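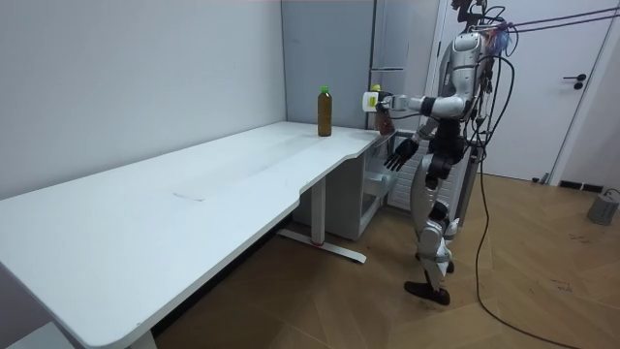

Home | Food | Makers | Travel | Back Issues

MAKERS & SMALL BATCH

The Bitter Hills

Gukow in January. Not much open. One gas station, a church, a diner that does eggs until the eggs run out. And up past the last mailbox, a long low barn with Dennis Oakley in it, boiling roots.

He makes bitters. Has done for years, first in his mother's kitchen and then, when she'd had enough of the smell, out here. Gentian mostly. Some orange peel, some dandelion, a bark he buys from a woman in Lockwood and won't name. The house blend is called Skunura, after the creek. It tastes like a wet hillside and then, a good minute later, like marmalade.

"People make a face," he says. "Then they go back in."

Bitters were medicine first. Every town had a bottle. Dennis keeps an old druggist's ledger on a shelf by the door, the first page headed 1798, brown ink, half the words gone. Stomach complaints, low spirits, a horse. He has tried maybe a dozen of the recipes. Most were awful. One was pretty good, and three of its ingredients ended up in Skunura.

The process is slow and kind of dull to watch. Chop, soak, wait. Strain through cloth. Wait again. He tastes every batch off the same dented spoon and writes one word in a notebook. I looked. "Thin." "Better." "No." A whole week of "No" in the fall, when the peel came in moldy and he had to drive to Brondent for more - two hours each way, truck heater broken.

Last year he sold some 700 bottles. Bars took most of them, a few cheese shops, one funeral home that puts it in the coffee. Could he make more? Sure. Would need a bigger kettle, and somebody to do the labels, which he still sticks on by hand and not very straight.

We had lunch standing up. Bread, hard cheese, soda water with a long pour of the stuff. I made the face. I went back in. By the second glass the headache I'd brought up the hill had gone, though that could of been the cheese.

What to do with it at home: a few drops in seltzer with lemon. In whipped cream, which sounds wrong. Over vanilla ice cream, definately. Dennis puts it on grapefruit and eats it over the sink.

He was back at the kettle before I had my coat on. A new batch, number 531, more peel this time. The word in the notebook was "Maybe."

48 shares | 6 comments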